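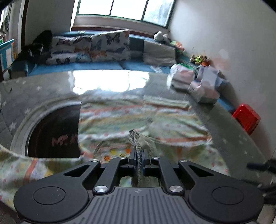

랩 음악 영상에 가사 자막을 넣는 방법

작성일 2022-10-27
조회 2743

저는 한국어를 외국어로 배운 사람입니다. 문장이 조금 딱딱해도 이해해 주시면 감사하겠습니다. 이 글에서는 직접 만든 랩 곡의 영상에 가사를 넣고 박자에 맞추는 방법을 설명합니다. 예로 쓰는 곡은 우리 팀 Turstead가 4월에 녹음한 'Porkudbridge'입니다.

준비할 것
완성된 음원 파일 (wav를 권합니다)
편집이 끝난 영상
가사를 적은 텍스트 파일
자막 편집 프로그램. 저는 Musanis를 사용하지만 시간을 밀리초로 입력할 수 있는 프로그램이면 다 괜찮습니다.

1. 가사를 다시 듣고 적기
녹음하기 전에 쓴 가사를 그대로 붙여 넣지 마십시오. 녹음할 때 단어를 바꾸는 일이 많습니다. 저도 2절에서 '거리'를 '골목'으로 바꾸어 불렀는데 파일에는 '거리'가 남아 있었습니다. 음원을 천천히 재생하면서 한 줄씩 확인합니다.

2. 줄을 나누기
랩은 글자가 많습니다. 우리 곡은 단어가 659개입니다. 노래처럼 한 마디를 전부 한 줄에 넣으면 읽기가 어렵습니다. 숨을 쉬는 곳에서 먼저 나누고, 그래도 길면 라임이 끝나는 곳에서 한 번 더 나눕니다. 조사 앞에서는 나누지 않습니다.

3. 시작 시간을 맞추기
파형을 크게 확대하고 첫 음절이 시작되는 점을 찾습니다. 자막은 그 점보다 아주 조금 먼저 나오게 합니다. 한 줄이 화면에 남는 시간은 거의 4000밀리초까지 괜찮았습니다. 그보다 길면 두 줄로 바꾸는 것이 좋습니다.
드럼 소리가 커서 목소리의 시작이 잘 보이지 않으면 목소리 트랙만 따로 불러와서 작업하십시오.

4. 추임새 처리
뒤에서 나오는 "yeah", "어이" 같은 소리는 괄호 안에 넣습니다. 주된 가사와 겹칠 때는 생략해도 됩니다. 후렴은 한 번 맞춘 다음 복사해서 시작 시간만 바꿉니다. 다만 마지막 후렴은 가사가 다를 수 있으니 꼭 들어 보십시오.

5. 저장과 확인
srt 형식으로 저장하고 문자 인코딩은 UTF-8을 선택합니다. 다른 인코딩으로 저장하면 한글이 깨질 수 있습니다. 그다음 휴대전화에서 영상을 처음부터 끝까지 봅니다. 큰 화면에서는 잘 보이던 글자가 작은 화면에서는 세 줄이 되기도 합니다.

자막이 점점 늦어지는 경우
처음에는 맞는데 뒤로 갈수록 늦어지면 프레임 속도 설정이 영상과 다를 가능성이 높습니다. 줄을 하나씩 옮기지 말고 프로젝트 설정을 먼저 확인하십시오. 저는 이것을 몰라서 2절 전체를 다시 맞추었습니다.

다음 글에서는 영어 번역 자막을 같이 올리는 방법을 쓰겠습니다.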